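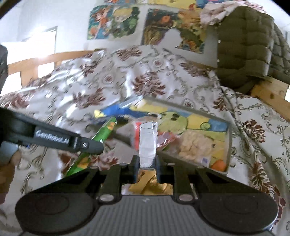
Equipment list for next quarter, first pass

Filed under: Workshop notes / Hand-held grippers / Budget

23/03/2024

Went through what we need to buy before the Drullovden home sessions start in June. Snack packets and the tray on the bed today. Thin packets gripped upright near the lower end are the case I want the spares budget to cover, as pads are what we'll order most of.

Pads. Kushwaha quote them in packs of eight, Brandever singly. Brandever are cheaper per pad until you add carriage. Put down six packs from Kushwaha. Ask whether they will hold the price if we split delivery.

Pivot screws. Get a small box in the right size and stop borrowing from the bench drawer.

Cases. The ones we have are too shallow once the jaws are fitted. Cavenness do a deeper one, lead time 13 working days, so the order has to go in by mid-May at the latest. Foam is extra and we can cut our own.

Cleaning. Dust shows up badly on the black bodies. Soft brushes and cloths, petty cash.

Props. Roughly 100 pounds for packets, foil, clear bags, small bottles and so on. Crinkly clear wrappers and flat foil ones should both be on the shopping list, along with shallow trays with a raised edge.

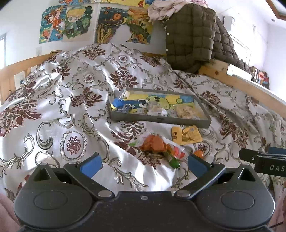

Still undecided on a further pair of grippers. If we run two homes at once we need them, and if we don't they sit in the cupboard and the money is better spent on pads and cases. I've left the line in with a question mark and no figure.

To do:
- written quote from Kushwaha, carriage included
- measure with jaws open and closed before ordering cases
- check what is left in the consumables line
- move the old cases to the store, don't bin them yet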